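4 min read

My sister-in-law Gönül Uçar has been after me for ages to come along to one of the open evenings at the Presusby police station, and this July I finally ran out of excuses. She works the front desk there and she is proud of the place, so I put on decent shoes and went. I'm very glad I did, even if I got home much later than I meant to and my dinner had to be toast.

The evening is meant for people who run small businesses in town. I have the yarn store on Trevor Street (two doors up from the bank, if you know it), and like most of the stores on our block we've had our share of trouble. A brick came through my side window the winter before last, and the barber across the way has painted over his shutters so many times that I think they must be an inch thicker than when he bought them. So there was plenty to talk about, and we talked while we waited in the lobby, probably louder than we should have.

Sergeant Idris Morris took us around. He is a tall, soft-spoken man who walks very fast and then stops and waits for you very politely. We began at the front desk, where Gönül showed us how a report gets written up when somebody walks in off the street. I'd always supposed that a small report, a scratched door or a broken planter, went into a drawer and stayed there. She explained that every one gets a number and goes on the map for the block, and that three little reports from one corner can move a patrol car faster than one long angry letter. I have written the long angry letter, so I kept quiet during that part.

Next came the property room, which I had been looking forward to more than I'd admit to my kids. Lleucu Bevan is in charge of it, and she has the shelves in beautiful order. She let us stand at the counter and look through. There were bicycles, a great many bicycles, and a tuba in its case that was found behind the Protbridge bus depot and has never been claimed. She told us the tag on it is number 777, which she considers lucky, and she hopes a band will turn up for it one day. If you have lost a tuba, please call her! She also said that most of the bikes never get home for the simple reason that the owners didn't write down the serial number. I went out to my garage that same night with a flashlight and wrote down mine.

The last stop was upstairs, where Tudur Lewis gave a talk on store cameras and alarms. He isn't a police officer – he used to install systems for a living and now he goes around giving advice for the county. He was very fair, I thought, and he didn't push any one brand. A couple of people asked him about Puvum, the alarm outfit whose flyers have been coming through our doors all spring, and he only said to read the contract twice and find out what it costs to leave. He wants cameras set at face height by the door and not up in the ceiling, where all you get is the top of a ball cap. He also said to clean the lens, and I thought of mine, with its cobweb, and felt my ears go pink.
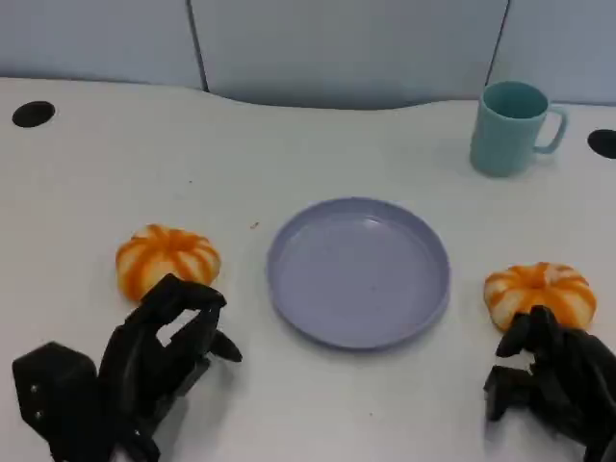

PRESUSBY, July

We finished up with coffee and a very good lemon cake, and the questions went on well past eight o'clock. Lleucu Meredith from the hardware store wanted to know who pays to clean graffiti off a wall that two buildings share, and that took up a long while, as it turned into a discussion of which wall and whose drainpipe. The answer, as far as I could follow it, is that the city will do the side facing the street if you send in the form within two weeks, and the rest is between neighbors. Sergeant Morris has promised to put copies of the form at the front desk. Gönül says to ask for the yellow one.

There will be another evening in the fall, and the barber and I have already put our names down. You don't have to own a store to come. Park behind the library, as the lot at the station is small and they need it for the cars, and use the side entrance if you have trouble with steps.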